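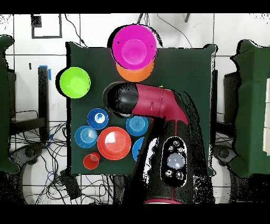 碗、盘、杯的学问
特里西亚儿童生活馆 少儿知识读本 第5单元
适读年龄:七至十岁

一、先认识三位成员

每天吃饭之前,餐桌上都会摆出各种餐具。其中最常见的是碗、盘和杯。它们的名字大家早已熟悉,可是如果请你说明碗和盘究竟有什么区别,你能讲清楚吗?

碗的特点是“深”。它的四周有高高的壁,中间凹下去,可以装汤、粥和米饭。盘的特点是“浅”。它的底又宽又平,边缘只稍稍抬起,适合盛放炒菜、饼和切好的水果。杯的口比较小,身子相对较高,主要用来装喝的东西。

有些餐具介于两者之间。比如深盘,它比普通的盘子深一些,又比碗浅一些,常用来装带汤汁的菜。遇到这样的餐具,可以看看它的壁有多高、底有多宽,再想想它平时装什么,就能给它找到合适的位置。

餐具各部分也有自己的名称。最上面的一圈叫“口沿”,中间倾斜或直立的部分叫“壁”,里面最低的地方叫“内底”。把碗翻过来,可以看到底下有一个凸起的圆圈,叫“圈足”,也有人叫它“碗脚”。

二、碗底为什么有一圈“脚”

请找一只家里的碗,轻轻把它倒扣在桌上,用手指沿着圈足摸一圈。圈足有几个用处。

第一,它让碗站得稳。如果碗底是圆鼓鼓的,碗就会像不倒翁一样摇晃。如果碗底做成一整块大平面,制作时只要有一点点不平,碗也会晃动。圈足只用一个圆环接触桌面,比较容易做得平整。

第二,它把碗底和桌面隔开了一点距离。碗里装着热汤时,热量不会很快地全部传到桌面上。

第三,端碗的时候,手指可以托住圈足。古代的陶工早就懂得这个办法,很多博物馆里的古碗都有圈足。今天的塑料碗虽然材料不同,不少仍保留着这一圈“脚”。

三、为什么大多数餐具是圆的

方形的盘子也有,三角形的碗却很少见到。圆形的餐具之所以最多,和制作、使用都有关系。

从制作来说,古代的陶工把泥放在转盘上,一边转一边用手拉高,做出来的形状自然是圆的。今天做塑料餐具用的是模具,想做成什么形状都可以,但人们已经习惯了圆形,而且圆形没有尖角,不容易磕碰,也方便脱模。

从使用来说,圆形的口沿在每个方向都一样。无论从哪一边夹菜、喝汤,感觉都差不多。洗碗的时候,海绵顺着内壁转一圈就能擦到各处,没有死角藏着饭粒。

还有一件有趣的事。用同样长的一根绳子围成图形,围成圆形时,里面的面积最大。同学们可以用一根毛线在方格纸上试一试:先围成正方形,数一数里面有多少小格;再围成圆形,数一数。不满一格的,可以两个拼作一个来算。

四、塑料餐具的知识

餐具可以用陶瓷、玻璃、金属、木头、竹子和塑料制作。每种材料都有长处,也有需要注意的地方。

陶瓷表面光滑,容易清洗,但是掉在地上容易碎。玻璃透明好看,同样怕摔。金属结实,不过装了热汤以后,外壁往往很烫手。木头和竹子摸起来温和,洗完后要及时晾干,否则可能发霉。

塑料比较轻,也不容易碎,年龄小的孩子端起来比较轻松。塑料在制作时可以加入颜料,所以能做出绿色、蓝色、橙色、红色等许多鲜艳的颜色。因为颜色是混在材料里面的,即使表面有一点磨损,颜色也不会一下子全部掉光。

塑料也有缺点。有的塑料不耐高温,遇到很烫的东西会变软、变形。把塑料餐具放进微波炉之前,必须请大人查看底部或包装上的说明,没有标明可以加热的,一律不要加热。塑料表面还容易被硬物划出细痕,清洗时应当用软海绵,不要用钢丝球。裂开的、起毛的或者有了很深划痕的塑料餐具,应当告诉大人,不再用来装食物。

玩具餐具和真正的餐具有时看起来很像。玩具餐具只用来玩过家家,不能用来装吃的东西。本馆要求两种餐具分开收纳,请同学们在家里也照此办理。

五、给餐具分类

分类就是按照一个标准,把相同的东西放在一起。标准不同,分出来的结果也不同。

假设桌上有下列餐具:绿碗一只、蓝碗两只、蓝盘两只、红盘一只、红杯一只。

如果按照种类来分,可以得到三组。碗一组,有三只;盘一组,也有三只;杯一组,只有一只。

如果按照颜色来分,同样可以得到三组,但是成员变了。绿色组只有一只碗。蓝色组有两只碗和两只盘。红色组有一只盘和一只杯。

如果按照大小来分,就需要先量一量。把尺子放在口沿上,让它通过圆的中心,从一边量到另一边,得到的长度叫“直径”。直径大的放在一边,直径小的放在另一边。

三种分法都是对的。要选哪一种,得看我们想做什么。要把餐具收进柜子,按种类和大小分最合适。要给每位家人准备一套颜色固定的餐具,就应当按颜色分。先说出标准,再动手去分,这是分类时要养成的好习惯。分到一半时不要改变标准,否则有的餐具会找不到自己的组。

六、怎样叠放餐具

餐具叠起来,可以节省很多地方。叠放时请记住“大的在下,小的在上”。

盘子最好叠。先把最大的盘子放平,再把小一些的盘子放在它上面,中心对着中心。如果盘子表面有一圈一圈的凸纹,上面的盘子放下去时要轻,放好后用手轻轻按一下边缘,看它会不会晃。

碗可以一只套着一只。套得进去的碗叫“套碗”,它们的壁是斜的,上宽下窄,所以上面一只能落进下面一只里面。直壁的碗就很难套在一起。请不要用力往下压。套得太紧的碗会互相吸住,分开时容易突然弹出来。

杯子可以口朝下,一只一只排在架子上。有把手的杯子,把手都朝向同一边,拿取时更方便。

不同种类的餐具尽量不要混着叠。把盘子盖在碗上,或者让杯子站在一摞盘子的顶上,看着像积木塔,柜门一关就可能倒下来。

每一摞的高度也要合适。本馆的规定是碗最多叠四只,个子小的同学看得见最上面一只,也拿得到。家里的柜子有高有低,请和大人商量出自己家的规定。

七、桌布和餐具的位置

不少家庭会在桌上铺桌布。桌布能够减少餐具和桌面碰撞的声音,也能吸收少量洒出来的水。选择深色的桌布,配上颜色鲜艳的餐具,每一只碗和盘都很醒目,摆放的时候一眼就能看清。

铺桌布时,两个人各拿两个角,先把布拉平,再慢慢放下。布上的褶皱要用手掌从中间向四周抹开。如果褶皱正好在杯子下面,杯子就容易歪倒。

摆放餐具时,应当让它们整只落在桌面上,离桌边留出一个手掌的宽度。碗有一部分伸到桌子外面的时候,走过的人衣袖一带,就可能把它碰落。餐具之间也要留出空隙,方便手伸进去拿。

摆好以后,请退后一步检查:有没有餐具太靠边?有没有一只压着另一只?杯子放在右手容易拿到的地方了吗?习惯用左手的家人,杯子可以放在左边。

八、收拾桌子的步骤

吃完饭以后,请按照下面的顺序收拾。

1. 把剩下的食物倒进大人指定的容器。
2. 先收杯子。杯子比较高,容易被碰倒。
3. 再收碗。里面有汤水的碗要双手端,一次端一只。
4. 然后收盘子。按从大到小的顺序叠好,再端到水池边。
5. 掀起桌布,把碎屑兜在中间,拿到垃圾桶上方抖一抖。
6. 用拧干的抹布把桌面擦一遍,从远处擦向自己。
7. 检查地面。瓷砖地沾了水会变滑,看到水渍要马上擦干。

洗好的餐具口朝下,斜放在架子上沥水。完全干了以后才可以叠起来。带着水叠放的碗,里面的水分散不出去,时间长了会有气味。

陶瓷和玻璃餐具如果摔碎了,请站在原地,大声告诉大人,不要用手去捡碎片。

九、馆内的餐具

特里西亚儿童生活馆共收藏各类日用餐具1,351件,其中碗有721只,是数量最多的一类。馆藏餐具按照种类、材料和直径三个项目登记。每一件都有自己的编号,写在一张小卡片上,和餐具放在一起。

负责登记的特鲁默老师(Hannelore Trummer)介绍说,同学们问得最多的问题是:“有盖子的碗,算一件还是两件?”按照本馆的登记办法,碗和盖子是一套,算一件,但卡片上必须写明“附盖”。如果盖子单独存放,卡片上也要写出它放在哪一个柜子里。

每周五下午,餐具整理室向参加活动的同学开放。同学们可以在老师的指导下测量直径、填写卡片,并练习叠放。进入整理室前请洗手、擦干,并把长袖口挽起来。

十、小词典

口沿:碗、盘、杯最上面的一圈边。
圈足:碗底凸起的圆环,使碗能够平稳站立。
直径:通过圆的中心,从圆的一边到另一边的长度。
套碗:可以一只放进另一只里面的碗。
模具:用来给材料定形的工具。做塑料碗时,把加热后变软的塑料压进或注入模具,冷却后就成了碗的样子。
沥水:让水自己慢慢滴干净。

十一、在家做一做

活动一:我家的餐具卡片
请选四件家里的餐具,给每一件做一张卡片。卡片上写明种类、颜色、材料和直径,再画出它从侧面看的样子。画侧面时,请蹲下来,让眼睛和餐具一样高。

活动二:从上面看,从侧面看
把一只碗和一只大小相近的盘子并排放在地上,站着往下看,它们都是圆的,有时很难分清。再蹲下来从侧面看,一个高,一个矮,区别就很明显了。请把两种看法各画一张图,贴在一起。

活动三:谁装得多
找一只宽而浅的碗和一只窄而深的杯子。先猜一猜谁装的水多,把猜测写下来。然后把杯子装满水,倒进碗里,看看碗有没有满。这项活动请在水池边进行,做完后把洒出的水擦干。

完成的卡片和图画可以带到本馆,交给前台的佩里老师(Ynyr Penry)。请在背面写上姓名和年级,作品在活动结束后归还本人。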